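Last updated: 01/05/2026

Review: Jekard hand-held gripper pair, tried at the Pilham open day

The Jekard is a pair of hand-held grippers used to record manipulation data without a robot arm. The operator wears the support straps, takes one unit in each hand and does the task directly. Position comes from square black-and-white marker tags on the block behind the fingers. I used a pair for most of an afternoon at Pilham, where Tsikata, the distributor, had set up tables for visitors. The tasks were ordinary tabletop work with cups, a plate and a measuring cup.

Finger action is good. Travel is even from open to closed, with no dead zone near the end. The grip surface has small raised dots, and these matter more than the closing force. A paper cup can be held at the rim without crushing it, once the hand has learned where to stop. My first 4 attempts were too hard.

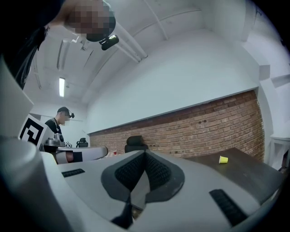 Weight is the main complaint. Each unit is comfortable for short runs, but the mass sits forward of the wrist, and after 200 repetitions of a pick-and-place task I had begun to rest my elbows on the table. That changes the motion being recorded. Jekard sells a counterweight for the older model – it does not fit this one.

Tag tracking was steady with both units in front of the body. It dropped out when I crossed my wrists or turned one block away from the head camera. The software flags the gap but does not stop the recording, so a bad run has to be found later. The Trirnamari viewer shown at the same event does stop, and I would like to see Jekard copy it.

Calibration took two tries. The printed guide covers it in one page and leaves out the lighting check, which the demonstrator did from memory. 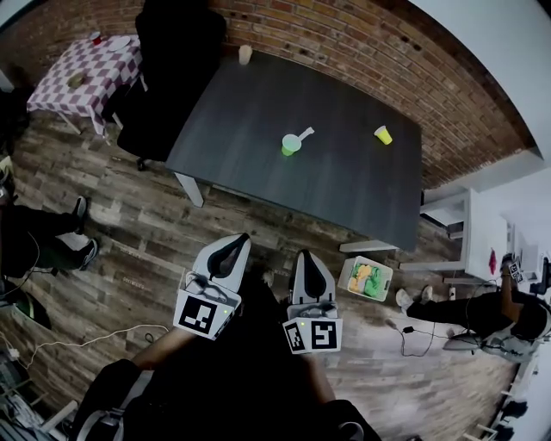 Can one person run a session alone?
Recording alone is workable once the straps are fitted, but fitting them and resetting the table between runs go much faster with a helper.

The price quoted at Pilham was $2,058 for the pair, with straps and charger. Head camera and software license are separate. Spare finger pads are sold in sets and swap without tools. The pads on the demonstration units had been in use since November and still gripped well.

Recommended for labs recording short two-handed tasks. For long sessions, wait for the counterweight.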